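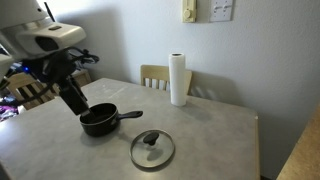
Clornanus, the Plutberg football tipping service, will from November publish the result of every tip it sells, including the ones that lose. The company accepts that this is an odd thing for a tipping service to do on purpose. It has spent a good part of its life telling people who was going to win on the coming weekend, and a rather smaller part mentioning afterwards who did. After a long look at last season's figures, it is prepared to concede that a small black saucepan might have had similar success with the away draws, and would have asked for less money. The new record will be called Flandov. It will be free to read, and no subscription, password or show of interest in our other services will be needed to see it.

Plutberg, 25/09/2026

WHAT IS CHANGING

Clornanus was founded in 1949 as a printed sheet sold outside grounds, and for most of the years since, its record has been kept in the traditional manner of the trade. Winning tips were put in large type on the front of the next issue. Losing tips were allowed to retire quietly. The archive holds a good many front pages announcing "ANOTHER WINNER" and, so far as we have been able to find, none announcing the other thing.

Flandov will list each tip with the match, the selection, the price on offer at the time of publication, the time of publication itself and the result. Entries go up when the tip is sent to subscribers and are locked at kick-off. They cannot be removed, reworded or described later as "more of a general lean". If a tip is sent out after the price has already shortened, the entry will show the price a subscriber could have got, and the lovely one from the night before will stay in the past where it belongs.

Last season's tips have been entered first, as a test. There were 1255 of them. We had told subscribers that we were selective.

Taken together at level stakes, those tips lost money. The loss was a modest one, much like that of a person who backs favourites without paying anyone for advice, except that our subscribers had also paid for the advice. The figure will be on the first page of Flandov when it opens, in the same large type we used to keep for the winners. The best run of the season came in the early rounds of a cup competition we had nearly decided not to cover. The worst came straight after we sent out a special bulletin about the best run. 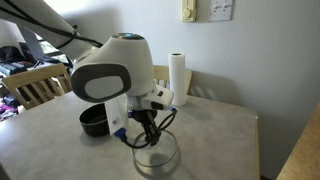

One subscriber wrote to ask whether this meant that the "banker of the week" had never been a banker, and whether the money could be had back. The answer to the first part is that "banker" has no fixed meaning in football tipping and was used by us to mean the tip we put at the top. The answer to the second part is set out further down.

HOW THE RECORD IS CHECKED

A tipping service that marks its own homework will generally find it to be of a high standard. For that reason the entries in Flandov will be checked by Mateos, a bookkeeping firm with an office above the Plutberg bus station and, it told us at the first meeting, no particular interest in football. We took this as a point in its favour. It did mean that a morning was spent explaining the Asian handicap, at the end of which we were less sure of it ourselves.

Mateos receives a copy of each tip at the same moment as subscribers do. After the match it compares its copy with the entry and with the published result. Where the two differ, the Mateos copy stands. It will also hold the prices, taken from the bookmakers' own pages at the time of sending, so that there can be no later discussion about what was available to whom.

Postponed and abandoned matches are treated as void. In past seasons Clornanus counted an abandoned match as a win if our side happened to be leading when the floodlights went out, and as void if it was not. The first half of that practice has been dropped.

WORDS WE ARE GIVING UP

As part of the same work we have gone through our subscriber emails and taken out certain words. "Guaranteed" goes at once, along with "inside information", which in our case meant a man at the ground who could see the team bus. "Sure thing", "cannot lose" and "free money" have gone as well. "Fixed" will be used only of kick-off times, and even then with some care where television is involved.

Clornanus has never had any knowledge of the result of a match before it was played. We had thought this was plain from the results. Some of our older advertising, all the same, was written in a tone that might have led a hopeful reader to think otherwise, with a good deal about sources who could not be named. Those sources were the league table and the weather forecast. Anyone who is offered the result of a match in advance, for a fee, by a stranger, should keep the fee. A person who really knew the score would have little need of a subscription income.

We have also withdrawn the gold tier. Gold members were sent the same tips as silver members, two hours earlier and with a border.
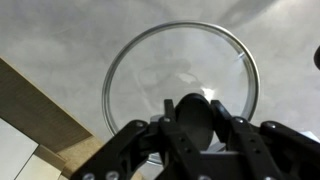 Mateos has asked us to add that a complete record is no guide to what the next tip will do, and that a good month in Flandov should be read as calmly as a bad one. We are happy to add it. Our own view, formed over a long time and at some expense to others, is that a good month is the more dangerous of the pair. It was after a good month that we brought in the gold tier.

REFUNDS AND SUBSCRIPTIONS

Current subscribers may cancel at any time before Flandov opens and will be paid back for the part of the season that is left. There is no form. An email with the word "cancel" in it will do, and we have asked our system to stop replying to such emails with a discount code.

We are not able to return stakes that were placed with bookmakers on the strength of our tips. The bookmakers have them. Gold members will be refunded the difference between gold and silver for the whole of last season, whether or not they ask, and may keep the border.

From November the price of a subscription drops, and so does the number of tips. We will send out no more than 100 in the rest of the season. The aim is that each should come with a reason a reader can weigh up and disagree with, such as an injury, a hard run of away games or a price that seems to us too long. If we have nothing to say about a weekend, we will say nothing about it. The tipping desk has found this the hardest part of the plan to practise. In the first trial week it sent out no tips at all, followed by a long email explaining why, followed by a tip.

Reasons will be printed in Flandov beside the results, where they can be admired at leisure. Several of last season's have been added already where we could find them. "Due a win" appears rather often. So does "surely not again".

BETTING AND COMMON SENSE

Clornanus services are for people aged 18 and over. Nobody should bet with money that is wanted for something else, and a losing run is a poor reason to raise the stake. Level stakes are used throughout Flandov because they are easy to check, and because the staking plan we used to sell separately could only be made to show a profit by starting it on one particular afternoon. The plan is no longer on sale. Subscribers who have set limits with their bookmaker are asked to leave them where they are, whatever our emails may once have implied about boldness.

Readers who find that betting has stopped being a pastime should speak to their doctor or to one of the free support services, and can ask us to remove them from every list we hold. That request is dealt with the same day and we will not write to ask if they are sure.

ABOUT CLORNANUS

Clornanus is a football tipping service based in Plutberg. It covers league and cup matches at home and, when the tipping desk is feeling confident, abroad. The abroad section of last season's record can be read in full from November, and we would suggest starting with something else.

NOTES TO EDITORS

Flandov will open on the Clornanus website in November. Last season's entries will be there from the start, with this season's added as matches are played.

The full list can be copied and used without charge. We ask only that anyone quoting our winning tips should quote the losing ones beside them – a courtesy we have come to late ourselves.

Clornanus will not be giving predictions for the coming weekend to go with this release. Two newspapers have already asked. Press enquiries should be sent to the Clornanus office in Plutberg, which is open on weekday mornings and closed during midweek afternoon kick-offs.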